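Call for Participants: Home Tea and Coffee Tasting Panel
Posted 1/26/23

Trumer is looking for adults in and near Condham to join its home tasting panel. Panelists try unlabeled teas and coffees in their own kitchens, fill in a short form for each cup, and come to the tasting room on Stoltitz Street for two group sessions. The panel runs for 10 weeks. You do not need any training or a trained palate. Most of our past panelists drink whatever is on sale, and that is fine with us.

The current round compares blends from Tănase, a small importer, with blends already sold in grocery stores. Results go into a report on how storage and brewing time change what people say they taste. The last round closed in November and had more applicants than places, so please apply early.
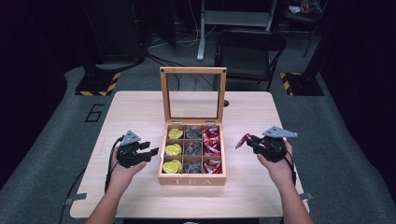 Who can apply

You must be 18 or older and drink tea or coffee at least four days a week. You need a kettle, a kitchen timer and a refrigerator at home. A scale is useful but we can lend you one.

Please do not apply if you are pregnant, have been told by a doctor to limit caffeine, or have lost your sense of smell in the past year. People who work for a tea or coffee company, or live with someone who does, are also not eligible. Smokers may apply — there is a box for it on the form.

What you will do

Each week you get a packet of 6 samples, marked with a letter and a color. You brew one a day, following the card, and leave the last day free. Taste the cup plain first. After you have filled in the first half of the form you may add milk or sugar, and you note what you added. Each form takes ten minutes or less.

Tea and coffee samples should be stored apart, in a dry cupboard away from spices. A divided box works well, and so does a row of jars.
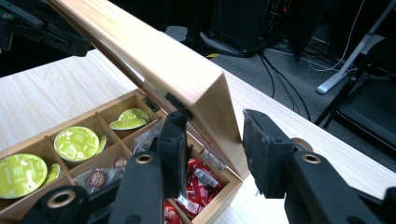

Can I skip a week if I am traveling?
You may miss one week out of the ten. Tell us before the packet is mailed and we will hold it for you. Panelists who miss two or more weeks are paid for the weeks they finished.

The group sessions are held in the evening and last 90 minutes. You sit at a separate booth, taste in silence, and then talk through your notes with the others at your table. We ask that you not wear perfume or aftershave and that you eat nothing for an hour before you arrive. Water and plain crackers are provided.

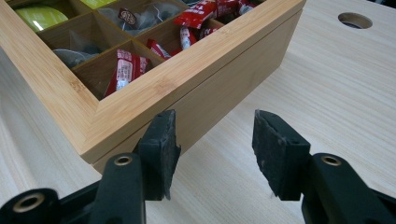 Parking behind the building is free after 5 p.m., and the bus stops across the street. The tasting room is on the ground floor and has an accessible restroom. If you need a different chair height or large-print forms, write that on your application and they will be set out for you.

Pay

Panelists receive a weekly payment by check or direct deposit, plus a fixed amount for each group session. The rates are listed on the consent form, which you get before you agree to anything. You may keep any samples left over at the end — most people have a few. 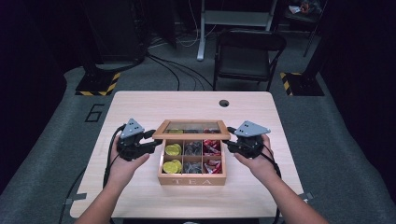
Payment for the final week is sent once your last form is in. Forms can be filled in on paper or online, but please pick one and stay with it for the whole round. Your name is kept apart from your answers, and the report will not list panelists.

How to apply

Pick up an application at the front desk of the Trumer tasting room in Condham, or ask for one by mail. It is two pages long. Everyone who applies will get a reply, including those we cannot place in this round.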